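Dropping blurred frames from bimanual demos made my policy worse
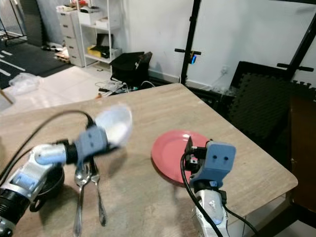

Left arm carrying the bowl, right arm at the plate. The bowl is smeared the way it is in a lot of my carry frames.

kettle_drum
Posted January 27, 2024

Writing this up in case it saves somebody a few weeks of GPU time. I'd also like people to poke holes in it.

The setup is two arms over a table and the task is setting and clearing dishes: bowl, plate, fork, spoon, dark pan. Policy is Cletine with the stock image encoder, action chunks on, nothing exotic. I recorded 272 teleop episodes. A good share of the frames where an arm is moving fast have motion blur on the gripper or on whatever it is holding.

The advice I keep reading on this board is to filter those out. So I ran the sharpness filter from Pratar over the whole set on its default threshold. It flagged 588 segments. I cut every flagged segment, joined the ends, and trained a second policy on what was left. Same seed, same number of steps, same augmentations.

Then I ran 200 rollouts, split evenly between the two policies, with object positions taken from the same list for both. The policy trained on everything finished the full sequence 74 times. The policy trained on the filtered set finished 61 times.

Where the filtered one loses is the carry. It grasps the bowl fine, lifts it, and then stalls partway across or jerks toward the goal and tips it. On cutlery the two look the same to me.

My reading is that the blurred frames are exactly the ones where the arm is carrying something quickly, so cutting them removes the carry from the data. The policy then sees blurred frames at run time that it has never seen in training.

pallet_jack
Your result is probably real but I don't think your explanation follows from it.

When you cut a segment and join the ends, the next action target after the cut is somewhere far away. You have taught the policy that from this pose, the correct next command is a big jump. That would give you "jerks toward the goal" all by itself, with no blur involved. You changed two things at once: which images are in the set, and whether the time series is continuous.

kettle_drum
I thought about that. Cletine uses relative joint targets, so a join does show up as one large step. I clip those, though, and I assumed clipping would take care of it. Maybe that was lazy.

pallet_jack
Clipping makes it a smaller wrong target. It is still wrong. And with chunks, every chunk that overlaps the join contains it, so one cut contaminates a lot of training samples.

Do it this way: keep the episode whole and mask the flagged frames as observations. They never get used as the input image, but their actions stay in as targets for chunks that start earlier. No joins anywhere. If the masked policy matches the unfiltered one, your problem was the splicing.

tin_lantern
Disagree with the idea that blur filtering is board advice in the first place. The old sticky says to filter defocused frames, meaning the camera was hunting for focus and the entire image is mush. Motion blur on a moving object with a sharp background is a different animal. In the picture up top the bowl is blurred and it's a perfectly usable frame. The Pratar filter scores the whole image, doesn't it? So why did it flag so many segments?

kettle_drum
It has a crop mode that scores the region near each gripper, and I had it on. With whole image scoring it flagged next to nothing.

tin_lantern
OK, then the crop mode is basically a speed detector. You asked it to delete the fast parts and it did.

kettle_drum
Yes. That's more or less my point, and I should have said it that way in the first post.

sorrel_77
I'll stick up for filtering. We had the opposite result on the Bosmont arms, single arm, pouring and scooping. Filtering helped, and it helped most in exactly the fast motions. The difference as far as I can tell is lighting. Our room was dim and the exposure was long, so blurred frames in training were really bad, you could not find the tool in them. After we fixed the exposure the robot never saw frames like that at run time, and leaving them in the training set only hurt.

So my rule is to look at whether your deployment images will be blurred the same way. If yes, keep them. If no, filter.

kettle_drum
Same camera, same exposure, same lights for recording and rollouts. By your rule I should keep them.

sorrel_77
Agreed. I'd just hate for somebody to read the thread title and stop there.

pallet_jack
Did you check speed at run time? If your policy moves slower than your teleoperator did, its images will be sharper than training even with the same exposure. That's pretty common.

kettle_drum
Haven't measured it. By eye the unfiltered policy is a little slower than I am in the carry and the same everywhere else.

moth_gray
Couple of practical questions from somebody with the same kind of two-arm rig.

How do you handle the bowl leaving the view of one wrist camera? And is there anything different about the rim grasp? Mine rotates in the fingers when I tilt the arm, and I can't tell if that's the policy or the pads.

kettle_drum
No wrist cameras in this run, only the head view. That may be part of why the blur matters so much, there isn't a second image to fall back on.

On the rim: I grab it fairly shallow and it does swing when I speed up. I ended up leaving that in. If you only record perfect level carries the policy has no idea what to do once the bowl tips. Put softer pads on before you blame the policy, would be my suggestion.

moth_gray
Thanks. Ordering pads.

tin_lantern
74 against 61 out of a hundred each is not a huge gap. Run the test on it. I get something you would not want to bet a paper on. One training seed per condition makes it worse, seed to seed swings on Cletine can be that big with nothing else changed.

kettle_drum
Fair. I have one card and a training run takes it most of two days, so multiple seeds is slow. The thing that convinced me was less the totals and more that the failures pile up in the same place. Nearly all of the extra failures in the filtered policy are in the carry.

tin_lantern
Did you label the failures knowing which policy was running?

kettle_drum
Yes.

tin_lantern
Then that needs redoing too. Save the video, shuffle the names, label it later. It costs you an afternoon.

sorrel_77
I think that's a bit harsh for a forum post, "stalled with the bowl in the air" is not a subtle call. But sure, shuffling is free.

pallet_jack
I'm with lantern on the labels and with drum on the pattern. If the failure type lines up with what was removed, that counts for something even with one seed. I still want the masked run before I believe blur is the cause.

kettle_drum
Started it. Masked version, no joins, same flagged segments. I'll also relabel the old videos with the names shuffled. Back when it's done.

oxbow
While that cooks: has anybody tried adding synthetic blur in place of all this? The Cusi people put out a config with directional blur as an augmentation. I turned it on for a folding task and saw no change either way, but cloth moves slowly so I wouldn't expect much.

sorrel_77
Tried it. It blurs the whole image in one direction, so the table and background go soft too. A fixed head camera never gives you that. You'd want to blur only the arm and the object, and then you need masks, and then you've built a whole side project.

oxbow
Makes sense. I'll leave it off.

kettle_drum
Masked run is finished. I put it through a hundred rollouts on the same position list.

It completed 70. So it sits between the other two and a lot closer to the unfiltered one. I went back through all the videos with the names shuffled, too. My labels changed on a handful of them and the pattern held: the spliced policy has the carry failures, and the jerking in particular is almost entirely in that one. The masked policy stalls in the air now and then but it doesn't jerk.

So pallet_jack called it. Most of the drop was from joining the ends. Whatever is left over for blur is small enough that I can't tell it from seed noise.

pallet_jack
Nice, thanks for actually running it. The stalls might be your blur effect. Masked frames mean it never learned what to do from that image, and a stall is what I'd expect from that.

tin_lantern
Or it's noise. 70 and 74 are the same number as far as I'm concerned.

kettle_drum
Can't argue with either from the data I have. I'm keeping all the frames from here on, it's the least work. I can't edit the title anymore, so if a mod sees this, please change it to "Splicing out blurred frames made my policy worse".

moth_gray
Does anyone know if the Pratar export joins segments by default? I've been using it since December and never looked.

pallet_jack
It does. There's a checkbox in the export panel for writing a mask file, off by default. Turn it on and point the Cletine loader at the file.

moth_gray
Well, that's my weekend. Retraining.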